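Keeping Toddlers Away From the Water in Murnis

Viola Greco has worked on child safety in the river villages of Murnis district for 27 months. She trained as a nurse in Messina and now runs the village childcare program at Joreck, where the mornings start at 7 because most parents leave early for the fields.

The program covers children from ages one to four. Mothers who have been through a short training look after them in their own homes until noon. "The hours that worry us are the ones when the adults are working," Greco said. "A child can walk out of a kitchen and be at the pond before an older sister looks up."

Fencing the ponds was the first idea, and it was dropped after one rainy season. Families need the water for ducks, washing and vegetables, and the gates were left open. The program now pays for door barriers and playpens, built by a carpenter in Grornton.

"A barrier on the door costs less than a fence and the grandmother can fix it herself," Greco said. "I had a drawing of a nicer one. The carpenter told me it would rot, so we used his."

There are 950 children enrolled. Greco does not claim a fall in deaths. The old records were kept by the health post, and a child who was buried the same day often did not appear in them. Her staff now visit each village head once a month and ask about every death under age five, whatever the cause.

She would also like older children to learn to swim, starting at age six, but the district has no safe site. A roped section of river was tried in March and closed when the current picked up.

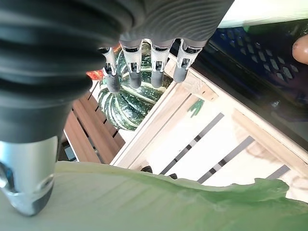
What comes next

Funding for the childcare homes runs until December. Greco has asked the district to take over the caregivers' pay, and has offered to keep covering the training for 2 more years. She has not had an answer.

Another 20 homes are ready to open if the money comes. "The women have been trained and the doors have been measured," she said. "I go past those houses every week and they ask me when."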